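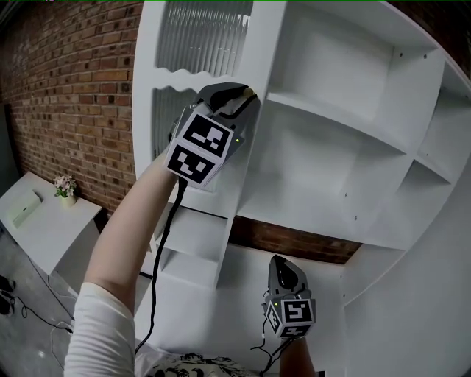 Areti wanted me to start by saying it's much less like a lab than people expect, and more like being paid to tidy someone else's flat very slowly. She did two weeks with us in May and has asked to come back, so I'm taking her word for it.

I'm Tainá Bittencourt and I look after data collection at Treltis, up on the first floor of the old works in Plulham. We're after more people to record demonstrations for us! You hold a gripper in each hand, you do an ordinary household job with them, and our model learns from the recordings. Reaching up to shelves, picking up small fiddly things, putting them back, opening, closing, passing from left to right. Then again, a bit differently.

We've got 1000 demonstrations of the shelf tasks so far and we need 2525 before the next training run, so there's plenty to go round.

What a shift looks like: you come in at 9.30, Mesfin Belay gets you set up with the grippers, and you practise until you stop swearing at them (for me that was most of a morning). After that you work through a task sheet at your own pace. You get 15 minutes off in every hour and I do mean off, go and sit down, have a biscuit. Fumbles are fine. If you drop something, pick it up and carry on, and press the button at the end to mark that take. Please don't speed up to get your numbers up. We pay by the hour and a rushed take is a pain to sort out later.

You don't need a degree, or any coding, or to have seen a robot before. You do need to be happy on your feet with your arms up for a fair bit of the day, and to have reasonably steady hands. Left-handers very welcome, we're short of you. The leads take some getting used to, so flat shoes please and nothing with dangly sleeves.

Pay is £700 for a full week of five days, and part weeks are worked out by the day. Lunch isn't included, sorry, but the café downstairs does a decent jacket potato. There's a lift, and bike racks round the back on the Drodach Lane side.

The recordings show your hands and arms and whatever you're working on. Ida Seidel will go through the consent form with you before anything is switched on, and you can ask her to delete your takes later if you change your mind.

To apply, send me a few lines about yourself and which days you can do, marked "shelf tasks". No CV needed. I read everything on a Friday and I'll ring you the week after to fix up a trial morning, which is paid as well.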